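Gathering Demonstrations for a Small Gripping Model
Liesl Trummer and Elspeth Moncrieff
Hinesow project, interim report, December 13, 2018

1. Aim

We wanted a set of hand-recorded examples from which a model could learn to pick small household items out of a shallow tray. The model itself, which we call Bevel, is covered in part 4. This part deals only with how the examples were made.

2. Method

Each example is one pick. The person recording holds the gripper by hand, closes the fingers on the item, lifts it clear and sets it down again. Camera footage and finger opening are saved together.

We worked in bedrooms and kitchens as well as the Noltwood lab, as our April trial had used one bench under one lamp and the model did badly anywhere else. Daylight was left as it came. Items were put in an open cardboard box so that they stayed within reach, and were mixed on purpose: walnuts, a plug, small plastic pieces, a glass jar with a round cap. For lidded jars the fingers go either side of the cap.
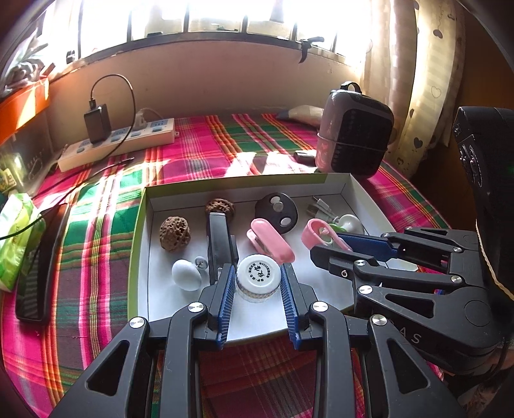
3. Results so far

We recorded 1378 picks over 30 sessions. Of these, 59 were thrown out, mostly where the item slipped before the lift or the saved finger opening did not match the footage. Elspeth checked every session and Liesl rechecked 18 of them. We disagreed on a few slips and kept those in with a note.

Round items took longest. Walnuts rolled when one finger touched first, so we began lowering the gripper more slowly, and later sessions have fewer failed picks for that reason. The early ones have not been redone.

File names were changed halfway through, and the older sessions still need renaming before they can be used for training.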